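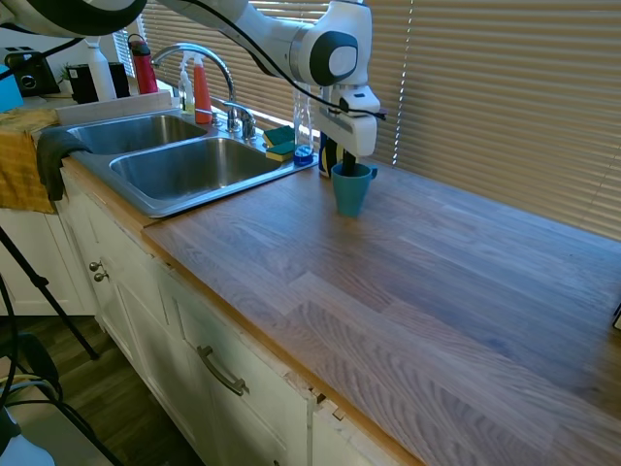

Did the grant get the Shirima Creek walking track open by spring? Most of it. The lower loop opened in October, and the upper loop is still a very long puddle with signs.

To the Clorkell Fund, from Gladys Langat, track coordinator. 2018-12-20

The lower loop is 786 metres, all gravelled, with four benches. The brochure promised five, but the fifth went to the wrong Woson Road and appears to be happy there. 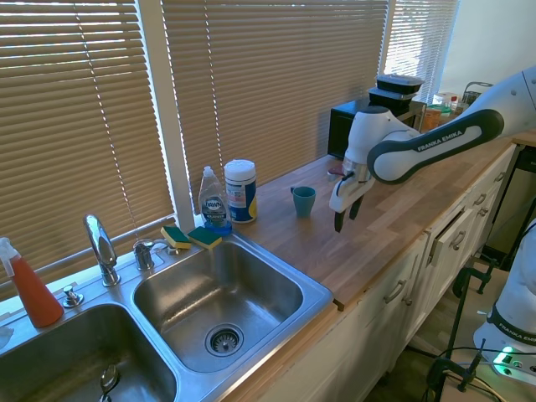
Progress Report No. 4

Drainage cost $2,913 more than we budgeted. The quote from Clikovero assumed dry ground – a bold assumption beside a creek. We moved the money across from signage, with your approval, so the lookout is now marked by a star picket with a bit of pink tape on it.

Planting went better. Around 100 wattles and tea-trees are in along the bank, and the wallabies have so far eaten only the expensive ones.

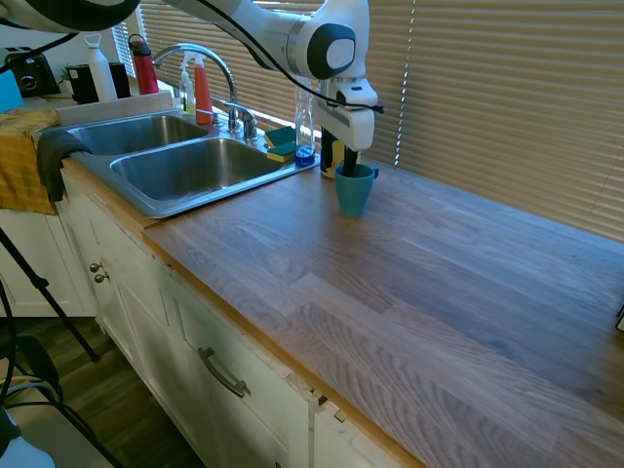
We have put guards on the rest and asked the nursery for something less tasty. The upper loop needs a culvert before any gravel goes down, and the council permit for it is on somebody's desk. We ring that desk weekly.

Receipts are attached, including the one that got rained on.

Comments

Merv: Walked it Sunday-best shoes and all. Good track. Where's the lookout?

Trish P: pink tape mate

Contact the track office | © Shirima Creek Track Group | Back to top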